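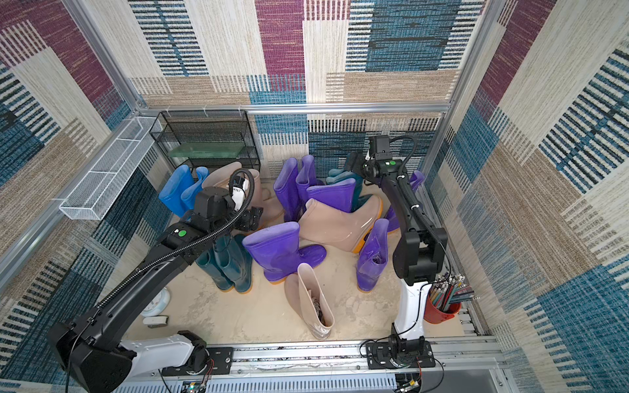 Chapter 7
Sorting and Pairing Footwear

Footwear comes into a stockroom in every condition. Some of it arrives boxed and matched. Much of it comes back from rental counters, school programs, and farm stores as single boots in a heap. Before any of it can be cleaned, priced, or put on a shelf, it has to be sorted.

This chapter deals with rubber boots. They are a good place to start. A boot is large enough to handle easily, the left and right are simple to tell apart once you look at the sole, and color does much of the work. Color does not do all of it. Two boots of the same purple may be different sizes, and a sole in a contrasting color such as orange can separate one style from another when the shafts look alike.

When you finish the chapter, you should be able to:

Set up a floor area for sorting
Group boots by color, then by sole, then by size
Check the inside of each boot before pairing it
Store finished pairs so that they stay together

Key terms: shaft, opening, sole, single, matched pair, holding rack

The Ocampo Stockroom

Milagros Buenaventura runs the returns room at Ocampo, a rental supplier that sends boots to garden centers and outdoor schools. Each September the room takes in 500 boots. For years the staff emptied every sack at once and searched the pile for mates. Pairs were made quickly at first, and then the work slowed down as the easy matches ran out.

Kenneth Cruzado, a shift lead, changed the method. He now puts out 32 boots at a time, stands up the ones that have fallen over, and groups them by color before anyone tries to make a pair. Singles left at the end of a batch go to a holding rack and are checked against the next one.

He also added a step. Every boot is looked into before it is paired. Socks, liners, and crumpled paper get pushed down into the shaft and are easy to miss when the boot is lying on its side.

7.1 Preparing the Floor

Choose a level area with walls or racks on at least two sides. Keep the front open. Sweep it first, and leave enough space between boots to set a foot down. Place the holding rack at the back, where it can be reached without stepping over stock.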